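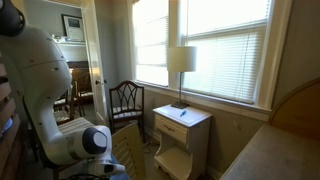

*Fig. 3. Arm in a furnished room, gripper low, chair right beside the wrist.*

## 3. Before you let it move: house rules for shared rooms

I wrote this section after setting up more arms in lived-in rooms than I ever planned to. The Brirnex manual covers bolts and cables very nicely, but it assumes you have a big bare floor and a fence. Most of us at Stollport work in rooms with dressers and lamps in them, so these are the rules we go by (and yes, I've broken most of them at least once, usually on a Wednesday with lunch waiting).

Read it all the way through the first time. After that the numbered steps are enough.

### 3.1 Walk the room

1. Leave the arm powered off. Off at the wall, please, with the plug where you can see it.
2. Walk the whole reach of the arm. Go slowly and hold your hand out at wrist height, then do it again at knee height. You'll find different things!
3. Look for chairs first. A chair back is the classic trouble spot: it has slats a finger can slip between, and it slides when it's pushed. The one next to the wrist in Fig. 3 is close enough that I'd treat it as part of the job, so either it goes into your keep-out map or it goes to the other side of the room.
4. Trace every cord from end to end. Lamp cords, blind cords, chargers, all of it. Anything that crosses the reach gets moved or tied back.
5. Pick up small loose stuff, or write it down if it's staying for the task. A pen on a nightstand counts.
6. Check the doors. If a door swings into your work room, decide now whether it's open or shut for the session and keep it that way.

> **Note:** If you move a piece of furniture after this step, even a little nudge, start again at step 2. I know. Do it anyway.

### 3.2 Set the limits

1. Turn the arm on and leave it in hold. Don't touch the jog buttons yet.
2. Open the Lilline panel and load the room profile. If there isn't one, make one and give it a name that a tired person can understand. "Window room, chair left in" is a good name. "test_new_b" is a terrible name, and I say that as the guy who made it.
3. Set the speed cap to 20 percent. It stays there for the whole first session, no matter how good things look.
4. Draw the keep-out boxes. Start with windows and blinds, then lamps, then seating. Be generous, you can always trim them later.
5. Save, close the panel, open it again and check that your boxes are still there. Profile 496 dropped its boxes on me in March and I only noticed when the wrist headed for a lampshade.

> **Caution:** Keep-out boxes protect furniture. They don't protect people. A person in reach means the arm is in hold, every time, and no box changes that.

### 3.3 First moves

1. Get your second person. Our rule is one on the panel and one on the stop button, and the one on the stop button does nothing else (no phone, no coffee, no helping with the chairs).
2. Say "moving" out loud and wait for "clear" to come back. It feels silly for a day or so and then you stop noticing.
3. Raise the gripper before you swing the arm sideways. Up first, then over. If the fingers are hanging down by a chair back or a desk edge, a sideways swing is the worst thing you can pick.
4. Run the path three times with nothing in the gripper. Watch the elbow on the first run, because everybody watches the fingers and the elbow is what takes out the lamp.
5. Press the stop button on purpose, mid-path. Check that the arm holds where it is and doesn't sag.

If the arm sags, or if anything brushes anything, you're done for the day with that profile. Write down what touched what and send it to Urho Mäkelä, who keeps the log for the Chidiac rooms as well as ours.

### 3.4 A word on glare

Daylight behind your work area can make the gripper tough to follow by eye. Lowered blinds help, but plenty of light still comes through the slats. Stand so the window is behind you or off to your side. If the only good spot for the stop button has you squinting at the glass, move the button. The cable's long enough, I promise.

Section 4 picks up with parking the arm and locking the panel at the end of a session.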